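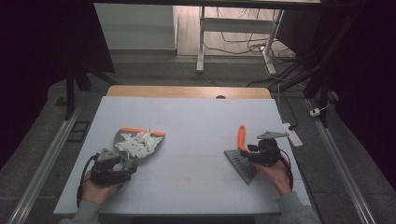 Paper scraps in the grey dustpan, brush with the orange handle. White table.

Small dustpan or hand vacuum for paper bits on a table?

December, posted 19:42 by marina_kok

Good evening to all. I run a small paper workshop in Tundesstead, where we make cards and folded decorations, and at the end of every session the tables are covered with cuttings. For years I pushed them with my hand over the edge into a bag. Now I use a small dustpan and brush directly on the table top, and I am quite content with it.

My colleague wants that we buy a hand vacuum instead. She says the brush is old-fashioned and leaves the smallest pieces behind. I would like to hear from people who clean tables of this kind every day. My questions are about the lip of the pan (does the coloured rim make a difference for you?) and about the seam in the middle of a table, where I always lose some pieces.

Thank you in advance,
Marina Kokkinos

---

pelmet44 wrote, 20:05

Brush, every time. We had a hand vacuum at the school and it blocked on the first strip of card longer than a finger. Somebody then has to pull it out with tweezers.

For the seam, brush along it first, then across. If you go only across, you fill it.

---

Cullard_Jo wrote, 20:31

I don't agree with pelmet44. It depends on the vacuum. Mine has a wide mouth and takes crumpled paper without complaint. What it does not take is glitter stuck to glue, but a brush doesn't take that either.

Also, you are sweeping a table with something that most people use on the floor. Do you keep a separate one? I hope so.

---

marina_kok wrote, 20:48

Yes, of course it is separate. The floor one hangs behind the door and has a different colour, so no person can mistake them. I wash the table pan with soap when we have used paste.

Jo, how loud is yours? We often have two groups in the same hour, and I do not want to stop one group from hearing.

---

Cullard_Jo wrote, 20:57

Loud. I will give you that one.

---

t_quill wrote, 21:10

Can I ask which pan it is? I bought a Stendis one and the edge has gone wavy, so now there is a gap below it and everything fine goes straight under. A softer rim would help, I think, but I have only seen those on the big floor size.

---

marina_kok wrote, 21:26

I bought the set at Tsolakis, the household shop near the station, and I have thrown away the label, so I am sorry that I cannot tell you the name. It was in a basket with others, in grey and orange. What I would look at in the shop is the front edge. Put the pan on the shelf and look with your eye low -- if you see light under it, leave it there.

---

pelmet44 wrote, 21:34

Good tip. And hold the pan still! People chase the heap with both hands at once and push half of it off the other side. Tilt the handle up a little, keep the edge down, short strokes.

---

t_quill wrote, 21:50

I was taught the opposite: pull the pan back a little after every stroke, so that the line of dust at the lip gets caught on the next one. On a floor I am sure this is right.

---

pelmet44 wrote, 21:58

On a floor, yes. On a table you run out of table.

---

hobbyroom_bo wrote, 22:15

We put out 500 sheets for the winter fair last year and I swept up after all of it with a brush, so I have opinions. Crumple the big pieces by hand first and lay them in the pan. Then brush the small stuff in against the heap, and it stays there much better than on the bare plastic. Confetti from a hole punch is another matter. For that I use a slightly damp cloth, and I would not use anything else.

---

marina_kok wrote, 22:40

This with the heap I had never thought about, thank you. I will try the damp cloth also, although on a white top I must be careful that the coloured tissue does not leave a stain.

I think we keep the brush for between the groups, and my colleague may bring her vacuum for the end of the day, when the noise disturbs only us two. She has read this thread and says that she has won. I do not see it in this way.

---

Cullard_Jo wrote, 22:44

She has won a bit.

Related threads
- Getting dried paste off a white table top
- Which bin for coated paper and card?
- Hole punch confetti in carpet, please help
- Guillotine or rotary trimmer for 200 cards
- Storing offcuts by colour or by size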